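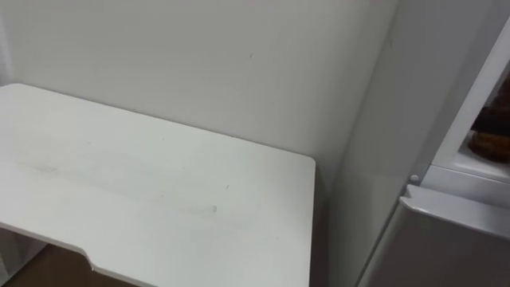
Figure 1. Table and appliance at the Skollcombe test site, head view.

Progress report, Trajkovski project, second reporting period
Submitted May 12, 2024

The project studies how a humanoid robot can learn to move household items between a refrigerator and a table from human-guided demonstrations. Work in this period covered the second package of the grant agreement, the comparison of two training methods on the same set of tasks.

The first method trains a single policy on all recorded demonstrations. The second, which the team calls Plurnirer, divides each demonstration into a reaching phase and a contact phase and trains a separate policy for each. Both were trained on 2000 demonstrations. Evaluation consisted of 288 trials per method, with item positions drawn from a list fixed before training began.
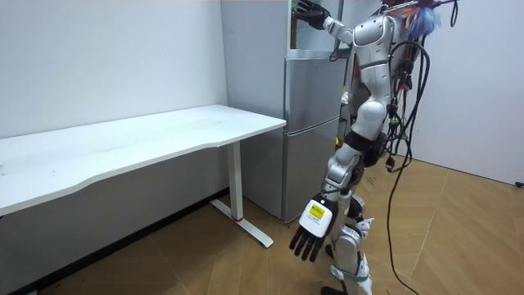

Phase separation gave its largest gain in tasks that involve the upper part of the refrigerator. Under the single policy, most failures there occurred before the hand touched anything, when the arm approached at a poor angle. The reach is demanding for a machine of this size: the left arm must be raised well above the shoulder to enter the upper compartment, while the right hangs along the front of the body and contributes nothing to the grasp. Plurnirer recorded 33 fewer failures than the single policy over the full evaluation. Results for the table side of the task were nearly equal, and we do not claim a difference there.

Annotation of phase boundaries remains the main cost. To date 934 demonstrations have been marked by hand, and the remainder were marked by a classifier trained on those. A check of the classifier's boundaries against a second annotator is under way and will be included in the next report.

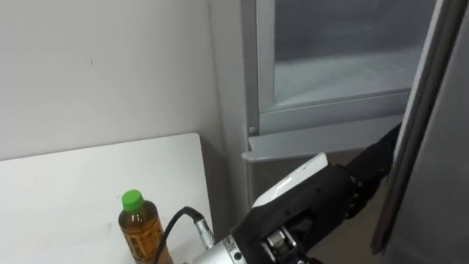 Hrvoje Mujić, in written remarks on the draft, asked that the comparison be repeated with the boundaries shifted at random, so that the benefit of the split can be told apart from the benefit of having two networks. The team accepts this point. The added runs will use the same list of positions and need no new demonstrations.

Spending is within the approved budget. The transfer of the trained policies to the Stindia site is planned for August, subject to the outcome of the boundary check.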